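Sorting the small kitchen things

February 27, 2019

The drawer under the kettle measures 300 mm across inside and had stopped closing. I emptied it, along with the shelf above, and put the lot on the table so that I could decide what to keep within reach and what to send to the cupboard in the hall. These notes are mostly for my own use, as I did the same job last August and kept no record of where anything went.

The rule this time was simple. Anything used daily goes in the green tray. Anything used weekly goes back in the drawer. The rest goes in a Vollholm box with a lid, on the top shelf. I started the tray with the round orange piece at the left end and worked from there.
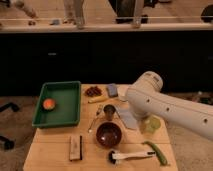
Cups

The small metal cup gets used for measuring. I checked it against the kitchen scales with cold water, four fills, and the readings agreed to within a gram - good enough for vinegar and oil. It goes in the drawer, front left.

The light green cup is see-through enough to show a level from the side, but it has no marks. I thought of adding a line with a paint pen and decided against it, as the Zurkel pen I have is not meant for anything that touches food.

Bowls

Bowls are the main waste of space. Two that don't nest properly take up nearly as much height as two stood apart, and the shelf has 14 cm of clearance, less the lip at the front.

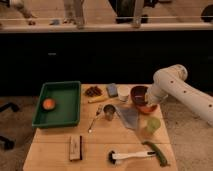

Nesting depends on the angle of the wall and the width of the foot, and shop labels give neither. The Grillton set I had before was sold as stacking and jammed every time it was washed. With the dark brown bowl and the orange one, the brown sits against the orange and the pair can share one spot on the shelf. I put a sheet of kitchen paper between them to stop the glaze rubbing. Total height with the paper is well under the clearance, so the shelf stays where it is.

Small items

The thin metal utensil goes with the metal cup. The little grey-blue block stays out by the sink. The yellow stick has no fixed use and goes in the box until it gets one.

I had planned to buy a Tak divider for the drawer, 20 cm long, but the runners leave it 4 mm too tall. I shall cut one from card first and see how it wears. 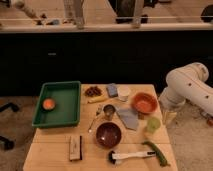

Orange bowl at the back right, tray on the left.

The drawer closes now. Next job is the shelf paper, which has lifted at both ends and needs a different glue.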